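Clikbridge发布夹爪轨迹时序对齐工具Casen 开源首个版本

软件公司Clikbridge于9月放出数据处理工具Casen的首个公开版本。该工具面向手持夹爪采集的双臂操作数据，负责把图像流、惯性测量数据和夹爪开合度对齐到同一时间轴，并在进入策略训练之前标出不可用的片段。代码、配置模板和一组测试轨迹同时公开。

项目负责人Ermelinda Vilela表示，团队最初只打算写一个内部脚本，用来排查模仿学习策略在合爪瞬间的抖动。排查结果指向数据而非网络结构：左右两路夹爪的时间戳来自各自的时钟，开合度信号相对图像存在固定延迟，长轨迹中还会叠加缓慢漂移。策略学到的合爪时刻因此偏早，夹指尚未到位就开始收拢。

Casen的处理流程分为四级。第一级做时钟估计，用图像光流得到的角速度与陀螺仪读数做互相关，求出初始偏移，再以分段线性模型拟合漂移。第二级做位姿重建，采用视觉惯性里程计，鱼眼畸变在特征提取之后处理，不对整幅图像去畸变，以保留边缘区域的视场。第三级把两路轨迹变换到公共坐标系，变换关系由双方共同可见的静态特征求解；共视不足时，该段轨迹只输出单臂结果，并在元数据中写明。第四级为质量检查，输出每段轨迹的重投影误差、丢帧位置和开合度饱和区间。

按照发布说明，内部测试集共3420段轨迹，内容以家居环境中的小件抓取、移动和放置为主。处理后有641段被标记为需要复核，其中多数出自位姿重建环节，诱因包括窗口逆光、重复纹理和夹爪近距离遮挡。漂移校正后，左右两路的残余时间误差中位数低于一个图像帧间隔。说明中未给出最大值，Vilela称最大值受少数丢帧严重的片段支配，参考意义有限，完整分布可用仓库中的脚本自行生成。

重复纹理是这一版着墨较多的部分。格纹织物、瓷砖和百叶窗一类表面会产生大量外观相近的特征点，常规的最近邻匹配容易整体错位一个周期，而单帧重投影误差看上去仍然很小。Casen在匹配阶段加入惯性预测约束，把候选搜索范围限制在预测位置附近，并要求同一组匹配在连续多帧中保持一致。参与算法开发的Carolina Cunha说，这项改动使运行时间有所增加，但省去了大部分人工回看，团队认为可以接受。

对软包装物体，工具另设一个接触判定模块。刚性物体被夹持后，开合度曲线会出现清晰的平台；纸巾包、袋装食品等物体在受力后继续形变，曲线呈缓坡，阈值法给出的接触时刻通常偏晚。该模块同时读取开合度的一阶导数和夹指附近图像块的相对运动，当物体区域与夹指之间的相对速度降至阈值以下并维持若干帧时，才记为稳定夹持。阈值写在配置文件中，可按夹指垫片的材质分别设定。

模块输出的是概率序列，不直接给出二值标签。Matilde Gouveia负责下游训练接口，她解释说，把接触时刻硬性切分会在动作序列中引入不连续点，对扩散类策略的影响尤其明显。训练接口目前把接触概率作为辅助监督项，权重默认较低，使用者也可以完全关闭。 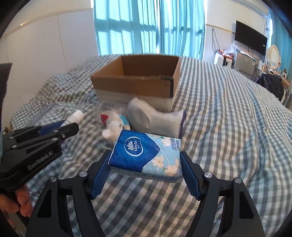
在与规划模块的衔接上，Casen输出末端位姿、开合度和置信度三类字段，均采用统一的采样频率，默认值为每秒40个样本。团队没有在数据层做逆运动学求解。关节限位、奇异位形和自碰撞检查被放到部署侧，由使用者按具体机械臂型号配置。仓库附带一个可达性过滤脚本，读入机器人描述文件后逐段检查轨迹是否落在工作空间内，不可达的片段只做标注，不予删除。

集成商Bastos参与了发布前的试用。该公司感知组的Capucine Bouvier反馈，双臂协作片段中公共坐标系的求解最初不够稳定，一侧夹爪静止而另一侧移动时，优化器会把部分运动误差分摊到静止一侧。现行版本为静止区间增加了零速度约束，问题已基本消除，但两侧同时快速旋转的情形仍建议人工抽查。Bouvier还提到，早期版本的日志粒度过细，批量处理时写盘成为瓶颈，现已改为按段汇总。

Ukberg的测试工程师Conceição Godinho则关注可复现性。她在两台配置不同的工作站上运行同一批数据，发现位姿结果存在微小差异，来源是多线程归约的求和顺序。Casen现提供确定性模式，开启后归约顺序固定，代价是吞吐下降。持续集成流程默认使用该模式，91项回归测试全部在此条件下运行。

工具以命令行和Python接口两种方式提供。命令行适合整批处理，支持断点续跑，已完成的阶段通过内容哈希识别，修改某一级配置后只重算受影响的部分。Python接口开放了各级中间结果，便于替换里程计或匹配算法。图形界面仅包含轨迹回放和曲线查看，不提供编辑功能。

已知限制列在发布说明末尾：不支持卷帘快门的逐行时间建模；低照度环境下特征数量不足时，会退回纯惯性积分，有效时长很短；透明物体附近的相对运动估计不可靠，接触概率可能长期停留在中间值；镜面反射中的特征点偶尔被当作静态特征使用，需要手动设置掩膜。

Clikbridge计划在下一版本中加入卷帘快门模型，并把掩膜生成改为半自动方式。跨段地图复用也在开发中，用于同一房间内连续采集的数据，可减少每段轨迹重新初始化的开销。该功能目前位于独立分支，接口尚未冻结。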